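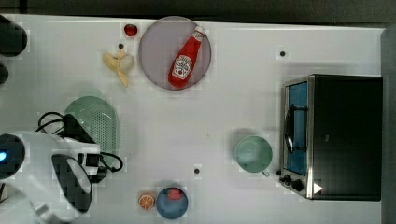

One reader wrote to us in March that the jokes have become better but the buttons have become smaller, and could we please repair the second thing before we continue with the first. We have taken this letter seriously, and a part of the present report is the answer to it.

Umotville Humour Pages
Second progress report to the Pallari Fund

What the grant is for

The Pallari Fund supports us for one year to publish short, clean humour on the web, written and sent in by readers, and to print a small selection as a booklet. In the application we promised a new page each weekday, a caption contest each month, and a way for people with slow internet to read everything without trouble. The first report covered the preparation. The present one covers the months from January to June.

Published material

In this period we received 529 submissions and published 97 of them. The first number is higher than we planned for, and the second is lower. The reason is mostly repetition. Many people send jokes which they have heard from an uncle, and the uncle has heard them from the radio. We do not want to print what belongs to another writer, so each text is searched for before it is accepted. The search takes longer than the reading.

The strongest section continues to be Wrong Neighbour, where readers tell of letters, parcels and invitations that arrived at the wrong door. The weakest is the rhymes. We received few, and we are considering whether to close this section in September or to give it a theme each month. Our own preference is the theme.

We did not reach a new page each weekday. In February there were two weeks with only three pages each. From April the rhythm was kept.

Caption contest

The contest ran five times instead of six. The February one was cancelled, as the same people who should have chosen the winner were busy with moving the website. Two winners asked to be published without a name, which we accepted, and the rules have now a sentence about it.

A complaint came in May. The winning caption made fun of a regional accent, and a reader found it unkind. We read it again, agreed with her, and replaced it with the caption in second place. The first winner was informed before the change and kept the prize. Our guideline for humour about language and origin was too short, and it is now one full page.

Website

The site was moved to Druter in February. The move cost us nine days more than was written in the plan. The old comments could not be brought over in their original order, and some replies now stand above the comment they answer. A few readers find this funnier than before. We intend to correct it anyway.

The small buttons were a result of the same move. On a telephone, the "next" button was difficult to press for people with large fingers or poor eyesight. It was enlarged in April, and the colour of the text is darker. The light version of the site, for slow connections, works on all pages except the contest archive.

Booklet

The booklet will have 60 pages. Antoniuk has given us a price for the printing which is inside the budget if we stay with one colour and a stapled back. We have asked for a proof copy and expect it in August. The selection is finished with the exception of the last chapter, where four authors have not yet answered our request for permission. If they do not answer until the end of July, we will use other texts.

Money

At the end of June, 50 per cent of the grant was spent. The web work was more expensive than planned and the prizes were cheaper. We ask for your permission to move the remaining prize money to the line for web work. The table of costs is sent separately together with the receipts.

What comes next

July: permissions for the last chapter, repair of the comment order.
August: proof copy, light version of the contest archive.
September: decision about the rhymes, printing of the booklet.
October: sending of the booklet to libraries that asked for it.

We would be glad to receive your answer about the prize money before the middle of July, so that the web work can be ordered in time.

With kind regards,
The editors, Umotville Humour Pages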